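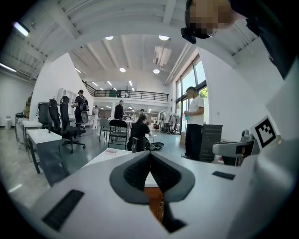 Home Explore Notifications Messages Lists Profile More

Aleksi Juntunen
17 January 2022

Thread on the gripper fault we had on the Andaseck job, as a few people have asked and the short version going round is wrong.

The fault: the fingers would close on an object, hold it, then open by themselves a moment later. No command in the log. It did this 3 times in 487 grasps, so you could work a whole morning and never see it.

We use hand-held grippers to record how people pick things up, and the same fingers go on the arm. Dark grey, mesh-like lining on the inside faces, meeting in a V. The fault showed up on both, which ruled out the arm controller early on.

First guess was the lining. If it wears smooth, things slip. We swapped the fingers for a new pair and got the same fault on grasp 202. Also, a slip leaves the fingers closed on nothing. These were opening.

Second guess was the tracking marker, the square black and white one on the card. Inès Joly thought a lost marker might be resetting the session and the reset was releasing the grip. Good idea. She covered the marker on purpose through a full run and the grip held every time.

So, the cable. The lead from the finger motor goes round a tight bend inside the housing. At one wrist angle it pulled on the connector and the supply dropped for a few milliseconds. The Kolix driver board restarts when that happens.

And on restart the board goes to its home position. Home was set to open. I set it to open, in August, so that one is mine.

A loose connector is a nuisance. A gripper that lets go after a power dip is a safety matter, and I've written it up as one. Nothing was dropped on anyone. On the arm it could have been, as it lifts above head height and people walk through while it's running.

What we changed:
– longer lead with a clamp, so the connector takes no load
– home position is now "stay where you are"
– a restart stops the run and has to be cleared by hand
– restarts are logged, which they weren't before

We then did 1,000 grasps with the wrist turned to the bad angle. No releases. Inès also pulled the plug in the middle of a few and the fingers stayed shut.

If you have the Prako fingers with the same board, check your home setting before you look at anything else. It's on the second page of the setup menu, under Start.

Still open: the older Amundsen units have the short lead. They're off the arm until they've been rewired.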